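Water Heater Anode Rods: Results From the Second Inspection Round

The September round of anode inspections in the Gosling Street buildings is finished. Owners who took part have already had a sheet for their own tank. What follows is the general write-up, with the corrections to the spring item that several readers asked for.

Background for new subscribers. A storage water heater is a steel tank with a glass lining. The lining is never perfect. Small gaps remain at the fittings and at the welds, and bare steel in contact with hot water will rust through in a few years if left alone. The anode rod is a length of magnesium or aluminum alloy on a steel core wire, screwed into the top of the tank. It corrodes in place of the steel. When the alloy is gone, the tank begins to corrode, and no repair is possible after that.

Most of the tanks in Serham were installed with a single magnesium rod under a hex head. A smaller group, mainly in the lower blocks, has a combination rod attached to the hot water outlet nipple. The combination type is harder to inspect. The outlet pipe has to come off first, and on older copper work that usually means cutting and fitting a new union. Terence Treloar did all of those.

Scope

We looked at 49 tanks, all of them electric or gas storage units between five and 14 years old. Tankless units have no anode and were left out. Two solar preheat tanks at the Wusell end were also left out. Their rods are of a different pattern and we did not have replacements in hand.

Each rod was pulled, rinsed, photographed against a rule and sorted into one of four classes:

Class A: alloy present over the full length, pitting only.
Class B: alloy thinned, no core wire showing.
Class C: core wire showing in one or more places.
Class D: alloy mostly gone, or rod broken.

Classes C and D were replaced the same day. Class B rods went back in with fresh thread tape and a date tag on the jacket.

Correction to the spring item

The spring item said that a rod should be replaced once half the alloy has been used. That is a reasonable rule when the rod can be weighed against a new one. It is not usable by eye, as Denise Inskip pointed out in her letter. Magnesium rods do not thin evenly. They neck at the top few inches, near the head, and can look nearly full below that point. A rod in this condition may drop off its core and lie in the bottom of the tank, where it protects very little. The rule we now use is core wire showing at any point, for a length of more than six inches, or any visible necking to less than half the original diameter.

The spring item also gave the socket size as one and one-eighth inch. The common size is one and one-sixteenth. Use a six-point socket. The twelve-point type rounds the corners on a tight head, and we had one this round that had to be cut loose for that reason.

Findings

Age alone was a poor guide. Several rods at nine years were Class B, and one at five years was Class D. The strongest factor was the presence of a water softener. Softened water conducts better than the hard supply it replaces, and the rod is used up faster. On softened supply, nearly every rod past its sixth year was in Class C or D.

Set temperature came second. Tanks held above 140 degrees had visibly more wear than those at 120. We can't separate this fully from household size, as the larger households also tended to run hotter. Jade Entwistle is keeping the raw table and will send it to anyone who wants to try.

Conductivity readings were taken at a cold tap in each building with the same meter. The highest reading was 444 ppm as dissolved solids, in a building with a softener set well past the hardness it was dealing with. The setting has been brought down. The owner should see lower salt use as well.

We found no rod fully missing. One tank had a plastic plug in the second anode port, as supplied by the maker, and this is normal.

Odor complaints

Three households had reported a rotten egg smell in the hot water only. The cause is a bacterial reaction in the tank that a magnesium rod can encourage. The usual advice to remove the rod and plug the port stops the smell in many cases and also leaves the tank unprotected. We do not recommend it. An aluminum-zinc rod was fitted in all three, after flushing and a peroxide treatment. Two have had no smell to date. The third improved for a week and then went back to where it was, and a powered anode is on order.

Powered anodes deserve a separate item. In short, a titanium rod is fed a small current from a plug-in supply and is not used up. The first cost is several times that of a magnesium rod. It needs an outlet nearby, which rules out at least one closet in Plorkness Court, and it does nothing when the supply is unplugged. If you have one fitted, label the plug.

Procedure notes

For those doing their own tank before the next round, the order of work is as follows.

Turn off the power at the breaker, or set the gas valve to pilot. Close the cold inlet. Open a hot tap on an upper floor to relieve pressure. Drain two or three gallons from the bottom valve so that the level is below the top fittings.

Find the hex head. On some models it is under a plastic cap, and on others it is under the sheet metal top with a layer of foam over it. Clear the foam fully from the head before fitting the socket.

Break the head loose with a long bar while a second person holds the tank. A tank that twists will strain the pipe connections, and a strained dielectric union often starts to weep some days later. Short bursts from an impact wrench also work and put less turning force on the tank. Do not use the impact wrench to tighten.

Pull the rod straight up. Where the ceiling is too low, the old rod can be bent as it comes out and the new one should be the segmented type. Measure the clearance before ordering. Roy Wainwright's closet had 31 inches and needed a segmented rod with the links cut down by one.

Wrap the new threads with four turns of tape. Leave some bare metal contact; the threads will cut through the tape as they seat, and a continuity check from the rod head to the tank wall should show well under one ohm. Tighten until snug, then a further quarter turn. Torque figures vary by maker, and the label or manual takes priority over anything printed in this newsletter.

Refill with the hot tap still open until it runs without air. Only then restore the power. An electric element switched on in a partly filled tank will burn out in under 60 seconds.

Sediment

While the tanks were partly drained we took the chance to flush them. Yield was from almost nothing to half a bucket of white scale. The plastic drain valves clogged on the heavier ones. A brass ball valve with a full bore is a worthwhile change, best made on the same day as the anode, with the tank drained down fully.

Electric tanks with heavy scale should have the lower element looked at too. Buried elements run hot and fail early. We replaced four.

Parts and costs

The bulk price for standard magnesium rods holds until the end of the month. Segmented rods are priced separately, and the combination type has to be ordered by length, so please measure the old one including the nipple. Orders go to Darren Bickerstaff by Thursday. State the tank model, the year from the serial plate, and whether there is a softener on the supply.

Next round

The next round covers the Class B tanks from this one and any building not yet visited. Tanks on softened water will move to a two-year interval. All others stay at three.
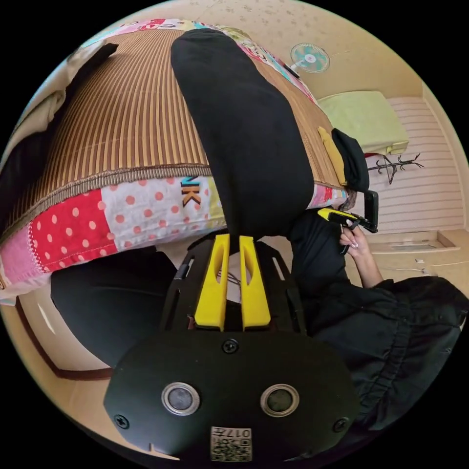 Anyone who had a Class B rod refitted should check the head for damp after a few days of normal use. A slight mineral ring that stays dry can be left alone. If the ring grows or the foam around it feels wet, close the inlet and call Terence, who has spare rods and the correct socket.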